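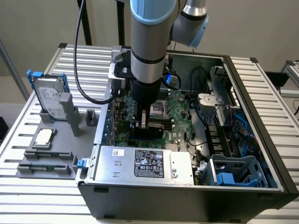 Kiri Tuhiwai wants to know why we are asking for a second arm before the first one has paid for itself, and whether the money would go further on fixtures. Fair question, and she put it in writing before the budget meeting so it gets a proper answer in the newsletter. Quick version, as I have a quote expiring.

First, what is in the plan for the Colby line. One more arm, same model as now, so spares are shared. One gripper plus a spare set of fingers. Slatted aluminum table to match. Fixtures printed in house. Then the stuff that always gets left off: cable, brackets, guarding, the electrician, training hours. Last time we left training off completely and it came out of the maintenance line, which Vicente Ulloa has not forgotten and neither have I.

Kiri's point about fixtures. She's mostly right. The printed holders are the cheapest thing on the bench and they decide what jobs we can take. Drive in its caddy, processor, memory modules, each one needs its own seat or the arm has nowhere to pick from. Change the part, print a new holder. So fixtures go up to 105 hours of design and print time for the year, and that gets approved whether or not the arm does. Separate line. Please don't merge them again.

Where I disagree: fixtures don't fix the queue. Memory and drives are one kind of job, processors are another, and right now they wait on each other. Swapping fingers and reloading the program in between eats the morning. Dimley has 187 towers on the shelf for refit and the Mandgate order is 1,000 units, spread out but not spread out enough. One arm, one shift, do the math.

Options as they stand:

Buy new. Valdebenito quoted us, lead time 7 weeks from deposit. Price held to the end of March and not a day past it.

Lease. Lower up front, but they want the gripper included in the lease and we would rather own grippers, we wear them out. Still talking.

Wait a year. Costs nothing on paper. Mandgate then gets done by hand on overtime, and overtime is not in anybodys budget either.

My pick is buy, with the table and fixtures ordered first so the bench is ready and bolted down when the arm shows up. Vicente wants the lease and will make the case himself at the meeting. He has the spreadsheet, ask him for it, the version dated March 18, 2026 and no earlier. The older ones have the power drop counted twice.

Still missing from everyone: Dimley, a floor plan with real measurements, including the door. Colby, your list of tower models by case size, tall ones especially, reach over the side wall is what limits us. Purchasing, a yes or no on splitting the deposit across two quarters. Also somebody please confirm who pays for software renewals, I have it under three differnt codes.

Kiri has asked for a payback figure by line instead of one number for the whole shop. Working on it. Will go out with the agenda, and comments on the fixture line can come straight to me before then.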